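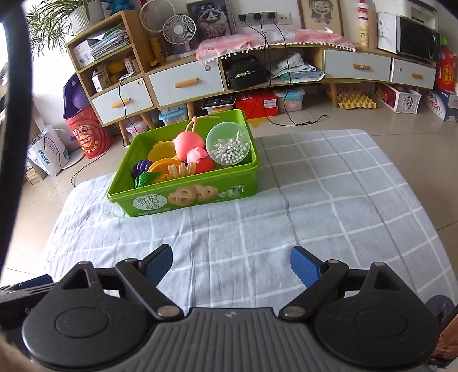

一、题目是怎么来的

开题的时候,我们组报的题目叫“家用机器人自主整理系统的设计与实现”。导师看完把“设计与实现”划掉,在旁边写了“可行性初探”,又过了一周,把“系统”也划掉了。现在封面上的题目是“机器能不能收玩具”,是全系最短的一个,打印店还问过是不是漏了一行。

范围缩小以后事情清楚多了。我们想知道的就一件事:市面上和实验室里现成的办法,拿到一户普通人家里,能把家务做到哪一步。广告里的机器人会叠衬衫、端咖啡、扶老人,背景一律是白墙和一盆龟背竹。我们认识的人里没有谁家长那样。一般人家的柜子下面塞着收纳箱,地砖上拖着黑电线,微波炉上面压着打印机,地上立一只红色圆桶,桶上面再有一个紫色的袋子。机器要上岗,得先在这种地方过日子。

二、为什么选一箱玩具

最初的清单上有10项家务,从擦桌子排到换被套。换被套第一个被删,理由是组里四个人没有一个能独立完成,没资格给机器打分。洗碗因为怕水删了。叠衣服有现成文献,别人做了好几年,视频都要放快很多倍才看得下去,我们的学期没有那么长。

剩下的里面,收玩具最像样。箱子是鲜绿色的塑料箱,正面印着“甄好曲奇”,里面没有曲奇,放着粉色小猪、红苹果、紫葡萄、黄柠檬片、一块橙色的水果片,还有一根薯条模样的东西。另外有一个圆形透明盒,里面是白色棉签。棉签该不该算玩具,组里争论了一个下午,最后在物品表里给它单开一行,类别填“待定”,到交稿这天还是待定。

这一箱东西好在杂。有圆的,有片状的,有带叶子的,小猪头上还有一圈粉色的绳。对人来说这些差别不存在,伸手一抓就完了。对夹爪来说,每换一件都是重新做人。

三、设备和分工

夹爪是两指的,手持,连杆黑色,指尖贴蓝色软垫。我们把任务拆成两半:一半由人拿着夹爪做,脑子和眼睛用人的,手用机器的;另一半交给实验室的Drimholm小臂,从看到抓全归程序管。前一半回答“两根指头够不够用”,后一半回答“剩下的毛病出在哪”。这个拆法是从课程资料里一篇叫Mahasneh的技术笔记学来的,那篇笔记总共三页,两页是致谢。

规划软件用Zivby的教学版。教学版与正式版的区别在说明书里写得很委婉,在屏幕右下角写得很直接:每次运行都会弹窗提醒购买。有一回小臂正往下走,弹窗出来了,小臂停在半空,很有礼貌地等人点“以后再说”。

小臂的额定负载是400克。玩具都在这个范围内,曾有人提议顺便试试那台微波炉,会议记录里有这一条,后面写着“驳回”。

评分规则如下:夹起后离开原位并放进指定区域,记成功;夹起后半路掉落,记半途;没夹起来,记失败;把别的东西一起带走,单独记作“顺手”。最后这一类本来没有,试到第二天不得不加。

四、人拿着夹爪做

先说好听的。两根指头够用,至少对这一箱东西够用。软垫有摩擦力,橡胶的东西表面也涩,两个涩的碰到一起,夹住了就不容易溜。圆的东西最省心,从两侧合拢,它自己会往中间靠。

麻烦在片状的。柠檬片平躺着的时候,两根指头从上面下去,合到一半就碰底,夹到的是空气。人手遇到这种情况会用指甲抠边,夹爪没有指甲。我们后来学会先用一根指头去压它的一边,等另一边翘起来再夹。这个动作熟练以后很漂亮,写成程序要另写一章,所以本报告没有这一章。

葡萄的问题在叶子。绿叶那块伸出来,夹串身会被叶子顶开,夹叶子又嫌不体面。薯条那件细长,夹中间就转圈,像电扇叶。

还有一点是做之前没想到的:手腕会酸。夹爪连着固定架,拿久了,操作的人会不自觉地把胳膊架在膝盖上,角度跟着就歪。第三个人上来的时候成绩明显变差,我们起初在草稿里写“可能与物品磨损有关”,导师批注:“可能与没吃午饭有关。”

五、带绳子的东西 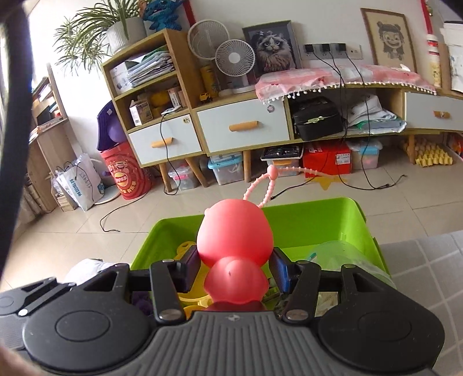 本页最后修改:2018年3月13日

粉色的这件值得多写几句。它头大身子小,圆滚滚的,两侧一夹就稳,单看抓取是全箱的优等生。难的是那圈细绳。绳子是软的,每次歪的方向都不一样,程序眼里它有时算物体的一部分,有时算背景,有时算另一件物体,并且郑重其事地给它单独规划一条轨迹。

小臂三次把绳圈当成提手去钩,两次钩空,一次钩到了,然后带着它兴高采烈地往回走,走到一半掉了。按规则这次记“半途”。有组员认为应当酌情加分,理由是小孩也是这么拎的。

人拿夹爪的时候从来不理绳子,直接夹身子,绳子爱翘哪边翘哪边。我们后来问操作的人是怎么判断绳子不重要的,回答是“这还用判断吗”。这句话原本写进了摘要,答辩前删掉了,我们认为它其实是全文最有价值的发现。

同样的事也发生在塑料袋上。箱子里揉成一团的透明袋,人一眼看过去就知道是袋子,相机看过去是一片反光和一片没有深度的空洞。小臂对它的态度很稳定:绕开。绕得很远,连旁边的黄色玩具也一起绕开了。

六、交给程序以后

两部分合起来一共做了117次,分表见附录。这里只讲趋势,因为讲数字的那一稿被批“像超市小票”。

人拿夹爪,圆的东西基本没有悬念,片状的靠技巧,细长的靠运气。小臂自己来,圆的东西像模像样,片状的大多失败,细长的时好时坏,“顺手”则主要发生在东西堆在一起的时候。箱子越满越容易带走邻居,箱子快空了,夹爪又容易蹭到箱壁。中间有一段不满不空的黄金时期,视频就是在那段时间录的,看过视频的同学普遍对家用机器人的未来表示乐观。

最慢的一次单件用了179秒,对象是苹果。苹果没有任何特别之处。日志显示前面大部分时间都花在重新识别上,程序反复确认它是苹果,确认完不放心,再确认一遍。同样的时间里,人可以把整箱倒出来收一遍,还能顺便抱怨是谁弄乱的。

光线也有影响。窗边亮的时候,箱子的绿色在相机里发白,分割的边界就往外漂,小臂会试图去夹箱沿。它夹得很牢。严格说来这是整个项目里最牢的一次抓取,可惜箱子不在物品表上。

七、店里的情况

题目里没有商店,这一节是导师建议加的,说只做家里太窄。九月份我们联系了Akholm门店,想看他们的理货间有没有用上机器。对方很热情,带我们看了一台贴标签的机器和一台停着的搬运小车。小车停着是因为过道里放了一箱临时促销的货,它过不去,要等人把货搬开。搬货的店员说,搬开以后他一般顺手就把小车要送的东西也送了。

和家里比,店里的条件好得多:货是成排的,包装是方的,同一种东西有一整架,长得一模一样。标准纸箱对夹爪非常友好。到了退货筐那里情形就变了,拆过的、压扁的、缺一只的混在一起,跟我们的绿箱子没有多大差别。店里的做法是全部由人处理,放在下班前最后一小时。

所以按我们的观察,该问的大概是东西乱到什么程度,跟它摆在家里还是店里关系小一些。成排的能做,成堆的做一点,成堆又带绳子的,请先放着。

八、没做完的和做坏的

一,地面上的电线没有纳入测试。小臂固定在桌上,碰不到地,这给我们省去了很多麻烦,也让结论少了一大块。真要有一台会走的机器进屋,它遇到的第一件家务多半是电线,玩具还排在后面。

二,布类没有做。小臂唯一一次碰到毛巾,是毛巾自己掉到工作区里的。它抓起来了,然后不知道该放哪里,一直举着,直到Zivby弹窗。

三,只用了一户人家的一箱玩具,样本单薄。我们曾打算多借几箱,借来的第二箱全是积木,方的,成功率高得不像话,为了公平没有计入。回头看也可能是因为舍不得让人拿夹爪的那张表太难看。

四,成功的标准只看放没放进去,没看轻重。有几件是从高处松手扔进去的,规则允许,家长未必允许。

五,棉签盒小臂一次也没有碰过。它是透明的圆盒,程序看不见盒子,只看见一团悬空的白色。人拿夹爪去试,盖子会滑,我们怕撒,试了两回就停了。撒出来的话要有人一根一根捡,组里对由谁来捡有一致的看法,就是别人。

九、给下一届的话

物品表请在第一天定死,定完以后不要再讨论某样东西是不是玩具。夹爪的软垫沾灰以后会变滑,湿布擦一下,晾干再用。Drimholm小臂开机之前看一眼急停按钮有没有弹起来,我们有一个上午全花在这上面。

教学版的弹窗关不掉,写信问过,客服回信附了一份价目表。

附录的原始表格放在课程共享盘“收玩具”文件夹里,文件名带“最终”的有三份,以带“最终改”的那份为准。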